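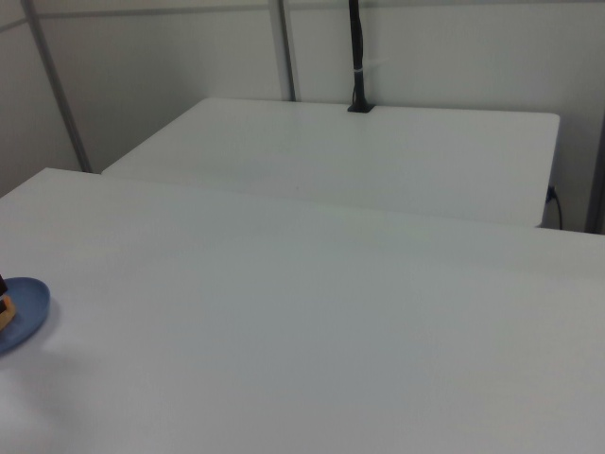

Side view of the workspace. The blue plate sits at the left, with most of the table clear.

Masking out the table before you look for the plate

If your pick planner keeps wandering off after shadows, this is the fix I wish I'd tried first! You'll fit a plane to the tabletop, throw it away, and hand the planner whatever is left. I'm using Wesonar for the perception side and Zadulus for planning, but any pair that can pass a point cloud back and forth will do.

Start with a still cloud from each camera. Crop it to the table, then run the plane fit at 200 iterations. White tables are lovely for this, although a soft shadow beside a plate can fool a colour mask, so please use depth for the first pass and save colour for later. 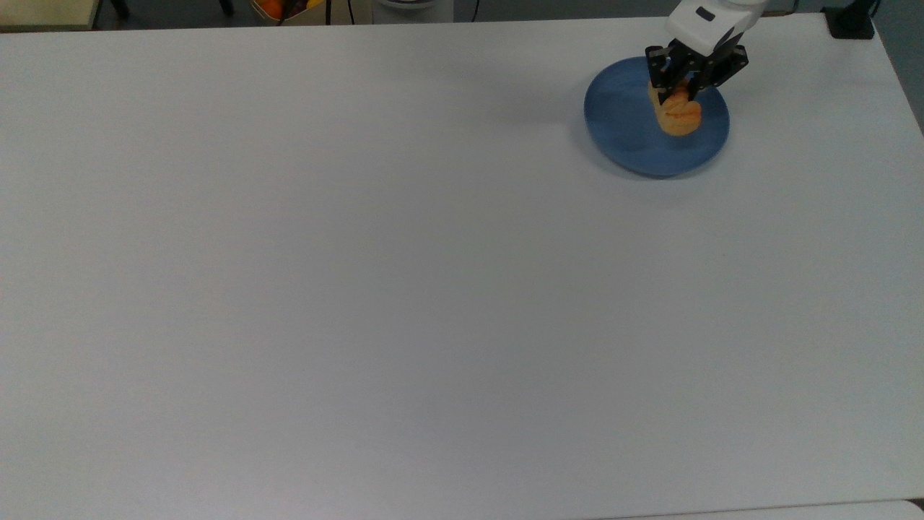
Next, set the height cut-off. I started at 9 mm and lost the rim of the plate, so now I keep anything above 4 mm and let the cluster filter tidy up the specks. On my last run the filter kept 1,491 points out of nearly 1,818, and the outline was gorgeous.

Now split the plate from whatever is on it. Colour earns its keep at this step: blue goes in one group, orange and yellow in the other. Give the planner the second group as the target and the first as an obstacle (don't skip the obstacle part, or the fingers will happily plan straight through the rim).
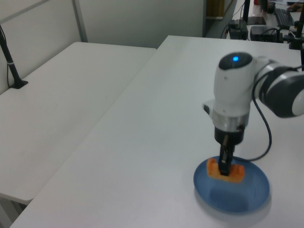

Pass the grasp pose over with the fingers pointing straight down and the approach set along the table normal you found earlier. You've already got that number from the plane fit, so reuse it! Rachid Benmoussa's Yusof plug-in will draw the approach line over the cloud, and I check it before every close command.

If the line leans, refit the plane with a tighter crop and try again.

Questions: write to the Nesville workshop desk | © Nesville Robotics Notes | Back to top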